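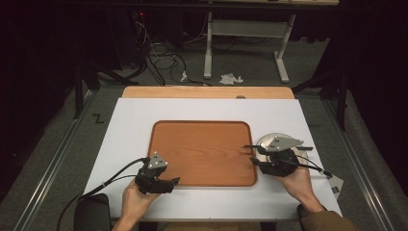 3. Setting and Methods

3.1 The two canteens

The study took place in two workplace canteens in Jornberg, both run by the same catering firm, Ernora. The first, Jindunus, serves the offices and workshops on the north side of the river. The second, Tudose, is attached to a printing works and a small technical college. Both open for lunch on weekdays only, both charge a fixed price for a main dish with sides, and both use the same four-week menu. Portions of the main dish are served by staff. Salad, bread, soup and dessert are self-service and can be taken in any amount.

The canteens differ in ways that matter for the results. Jindunus has a single line and gets most of its guests in a short rush after noon. Tudose has two lines and a longer lunch period, and many of its guests are students who eat in groups. The share of guests who come back for a second trip to the salad counter was higher at Tudose before the study began, going by the canteen's own till records. We return to this point in Section 5.

3.2 Trays

Earlier work on food waste in self-service dining has mostly compared meals with trays to meals without them. We were interested in a narrower question: whether the kind of tray makes a difference once the decision to offer trays has been made. Two kinds were used. The first was the gray plastic tray that both canteens had used for years, with molded sections for plate, bowl and cutlery. The second was a wooden tray with no sections at all. Figure 2 shows a brown wooden tray with rounded corners, a smooth interior and a slightly raised, darker rim.

The plastic tray tells the guest where things go. A bowl-shaped hollow that stays empty may look like something missing, and staff at both sites told us that guests often took soup "to fill the hole." An open tray gives no such hint. On the other hand, it leaves more free surface, and a guest could fill that surface with side dishes. We had no firm expectation about which effect would be larger.

Ernora bought 504 wooden trays for the study and divided them evenly between the sites. They were washed by hand during the first week and by machine after that. A few warped and were taken out of use — these were replaced from a reserve stock held at Tudose.

3.3 Design

Each canteen used one kind of tray for a full menu cycle and then switched to the other. Jindunus began with plastic in September and Tudose began with wood. Trays were never mixed on the same day. Signs, prices, plate sizes and counter layout stayed the same throughout, and the serving staff were asked not to bring up the trays with guests unless asked.

We chose to switch by full cycle so that each dish would appear once under each condition at each site. The cost of this choice is that a guest who eats in the canteen every day has four weeks to get used to a tray, and any effect of novelty will be strongest at the start of the period. For this reason we report the first week of each period separately in Table 4.

3.4 Measurement of waste

Guests returned their trays to a belt, as usual. Behind the belt, kitchen staff scraped leftovers into three bins: main dish, bread and salad, and soup and dessert. Napkins, bones and fruit peel went into a fourth bin, which was weighed but left out of the analysis. The bins were weighed at the end of each lunch period on the floor scale already in use at each site. Waste per guest was calculated by dividing the weight in each bin by the number of paid meals.

We did not weigh single plates. Doing so would have slowed the belt during the rush at Jindunus and would also have made the study obvious to guests.

3.5 Guest survey

A short paper survey was handed out at the exit in the last week of each period. It asked how hungry the guest had been, whether they had taken more than they wanted, and how they rated the tray for carrying and for eating from. In all, 2,000 forms were handed out, 1,000 at each site. The return rate was 62 percent. Forms with no answer to the question about hunger were kept for the tray ratings and dropped from the rest.

Answers to the open question were read by two of the authors and sorted by topic. The most common topic was noise — plastic trays were described as loud when stacked — followed by the weight of the wooden tray and glasses sliding on it. Comments about the food itself were passed on to Ernora without names and are not used here.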